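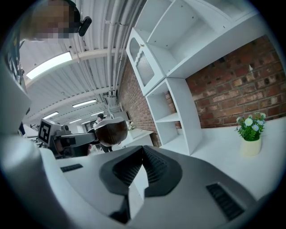

Been told our jobs are "moving to teaching", what does this mean for pay and hours?

Posted by packbench_lil, July 14, 2023

Sorry if wrong section. I work at Vandlow, small place, we do kitchen and homeware returns. Check it, wipe it, rebox it, shelve it. Since spring they've been bringing in arms from Clenis and from July half of us are off the benches and on "demonstration". So you hold the hand gripper and do the job over and over, cups, bowls, putting things in cupboards, and the arms are meant to learn off it. 15 of us on the floor, 4 picked so far, me included.

Nobody's been rude or anything. But my contract says returns operative and has a piece rate on top. No piece rate on demonstrating, they say it will be "reviewed". Also my wrist is killing me by dinner time, the gripper isn't heavy but you squeeze it all day and you can't swap hands halfway through a go.

What I want to know
- can they change the job without a new contract
- should I ask for the bonus to be made up
- is it daft to be good at this?? if I do 300 clean goes a day am I just working myself out of a job
- has anyone come out the other side of it

Ta. On a break so will reply later.

tin_lid_64

Was at Xiong when they did the same with the sorting line. Contract first. Dig it out and look for a line like "or other duties as reasonably required". Most have one. It gives them some room, but pay is another matter, if the piece rate is written down they shouldn't just drop it becuase they moved you. Put it in an email. Dull and short. "I was moved to demonstration on such a date, my piece rate stopped, please confirm how this will be made up." Keep the reply. If you get nowhere ring Acas, free, they were decent with me. Union if you've got one, obviously.

Wrist: report it now. Accident book or whatever you have, not just a moan to the supervisor. We got it changed to 4 short spells a day with bench work in between. Took ages mind. Ask for the same. Also ask for the shelf heights to be looked at, I was reaching up to a top cupboard with my arm out all morning and it was my shoulder that went in the end, not the wrist.

Out the other side, mixed. Line got smaller, people leaving weren't replaced. No one was sacked while I was there but I left after a year so can't say more than that. The ones who stayed ended up minding the arms, clearing jams, putting dropped stuff back, resetting. Less lifting. Lonelier, a lot of them said, you're stood further apart and there's no chat over the bench. Pay about the same.

Don't go slow on purpose. They look at the goes, and it's you having the awkward talk.

mugs_and_lids

just refuse, its not your job. they cant make you

tin_lid_64

Please don't just refuse, get advice first. That can go badly.

fovvy_nights

Fovbridge here, night shift, so different set up but we have the arms. Mine's a more cheerful one. I got asked to write down what goes wrong on each job, which bowls slip and so on, and that turned into a proper role with a grade. Only because I asked for the grade though!! They'd have had it off me for nothing. So whatever you know about the stock, what chips, what has to go in rim down, that's worth something, get it in your job title before you hand it all over.

Ask what happens to the recordings as well. Our gripper has a camera on it and faces do get caught. We asked who sees it, how long it's kept, and can it be used to check how fast you work. Got a written answer after a few weeks, bit wooly but better than nothing. You should get one before you start really, not after.

Can't help on the contract, go with what tin_lid says.

packbench_lil

Thanks all. Found the contract, it does say other duties, but piece rate is on page 2 in black and white. Email going in monday. Wrist is in the book now too. Didn't even think about the recordings, will ask.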